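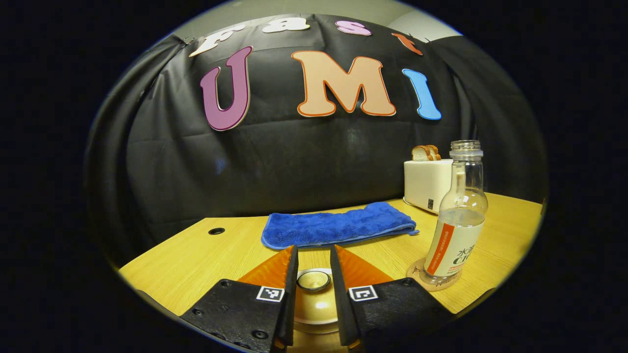 *Cut-out letters pinned to black fabric, over a wood-grain tabletop.*

# vidwood-lettering

Hi! I draw alphabets for fun, and these are the ones I've finished enough to share. There are 15 sets in here so far, mostly fat, rounded display letters you'd use on a banner or a bulletin board (please don't set a paragraph in them, I tried and it's rough).

## What's in the folders

- `clirico/` – my bubble alphabet. Caps only. The Q is still ugly and I know it.
- `fladance/` – caps and lowercase, with a bit of a lean. Comes in 2 weights.
- `softic/` – outlines only, for coloring in or cutting. Named after the Softić notebook I sketched it in, but I dropped the accent because my unzip tool kept choking on it.
- `scraps/` – loose letters that never got a full set. Take whatever you like!

Everything is SVG. One file per letter, each on a 900 unit square, so you can swap them around without resizing.

## Printing and cutting

Print at 125 percent if you're cutting by hand. The inside of the lowercase "a" and "e" gets really fiddly any smaller than that. Cut the holes first, then the outside edge. I use cardstock and a craft knife, and I change the blade way more often than I used to.

## Known problems

- Fladance "g" sits too low
- no accents or punctuation except `!` and `&`
- kerning is whatever your eyes say it is

Numbers for Clirico should be up in March.

Last update: Friday, February 15, 2019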